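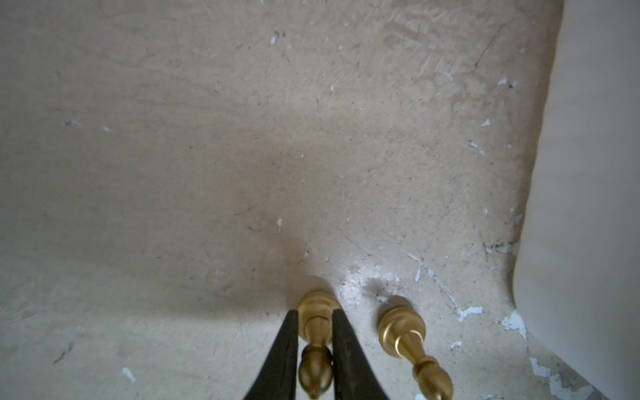

Assistant Editor, Feature Film (Fixed Term)
Corik Pictures, Nulport

Corik Pictures is looking for an assistant editor to join the cutting room on our next feature, a crime drama with the working title Tolley. The film was shot on location in and near Nulport over two blocks, and the second block has just wrapped. The editor and first assistant are already in place. You would be the second assistant, working with them from the start of the director's cut through picture lock and turnover to sound and color.

The job is full time and on site. We can't offer remote work on this one. The director likes to be in the room, and the material stays on local storage under the terms of our financing.

About the film

Tolley follows a retired customs officer who is asked to identify a man he arrested decades earlier. It is a dialogue-driven picture with a large supporting cast and one long chase through the fish market at the end of the second act. The chase was covered with multiple cameras over several nights and makes up a good part of the footage. There is some dialogue in Portuguese and Cantonese, and translated transcripts have been supplied for all of it. You do not need to speak either language.

The director is Rajeshwari D'Souza. Her previous feature for us, Mokoena, was also cut in our Nulport rooms, and several of the same crew are back.

What you will be doing

Syncing and grouping the remaining second block footage, and checking the first block against the camera and sound reports.
Keeping the project organized so that the editor can find any take quickly. We sort by scene and then by setup, with string-outs for every line of dialogue in the main scenes.
Preparing temp sound effects and music, and doing simple temp visual effects such as split screens, screen replacements and cleanup.
Making outputs for the director and producers, with correct burn-ins and watermarks.
Keeping the continuity document and the scene cards on the wall up to date after each version.
Preparing turnovers for sound, music, visual effects and color, and cutting in new shots as they come back.
Helping to set up and run test screenings, including checking the projection copy beforehand.
Making the daily backup and logging it.

From time to time the editor will also hand you a scene to assemble. This depends on the workload and we can't promise how many, but both assistants on Mokoena had scenes in the finished film.

What we need from you

At least one credit as an assistant editor or apprentice editor on a scripted feature or scripted series. Shorts alone will not be enough for this position, although we are happy to see them on your resume.
Solid working knowledge of Avid Media Composer in a shared storage setup.
Experience preparing turnovers. You should be able to make a clean AAF and EDL without help.
Good written English for notes and emails to vendors.
The legal right to work for the whole period of the contract. We are not able to sponsor visas for this position.

It would help if you also have some After Effects, some experience with subtitles, or have worked on a film with a lot of multicamera material. None of these is required.

Please don't apply if your experience is mainly in promos or social video and you have not worked in a scripted cutting room. We run a separate trainee program for people making that move, and the next intake will be listed on the jobs page in January.

Hours and pay

The pay is 1,890 a week before tax, in local currency. Overtime is paid by the hour and has to be approved by the post supervisor before it is worked.

Regular hours are 9 a.m. to 6 p.m. with an hour for lunch, on a five-day week. Hours will be longer in the run-up to screenings and in the last two weeks before lock. When you finish after 10 p.m. we pay for a taxi home, and your call the next morning moves back to keep the full rest period.

The contract is for 5 months, with a possible short extension for reshoots. Any extension would be at the same weekly rate. You will be credited as Second Assistant Editor in the end credits.

Where we are

The cutting rooms are on the second floor of our building in Nulport, a short walk from the ferry terminal. There is an elevator and an accessible restroom on the same floor. The screening room is on the first floor and has 60 seats, with space for wheelchairs in the back row. There is covered bike parking behind the building but no staff car parking. A kitchen is shared with the production office.

If you are coming from out of town, we can put you in touch with other crew who are looking for someone to share an apartment. We don't pay for housing or relocation.

How to apply

Send us the following by email, using the address on the contact page, with "Tolley second assistant" in the subject line:

Your resume, two pages at most, with the editor's name listed next to each credit.
A short cover letter saying what you did on your most recent scripted project and when you are available.
Names and contact details for two people you have worked for in post-production. We won't contact them until after the interview, and we will tell you first.

Please do not send a reel. We won't be watching them for this position.

We will read applications as they come in and will close the posting when we have enough people to interview. Interviews will be held in the Nulport office with the first assistant and the post supervisor, and will last under an hour. Candidates who live too far away to travel can do the first interview by video. People on the shortlist will then be asked back for a practical session at a workstation, where you will sync and group a small set of dailies and prepare a turnover from a short sequence. The session is paid at the regular day rate whether or not you get the job.

Everyone who applies will get a reply. If you need any changes made to the interview or the practical session because of a disability or health condition, say so in your email and the post supervisor will arrange it with you directly.

Agencies, please do not contact us about this posting.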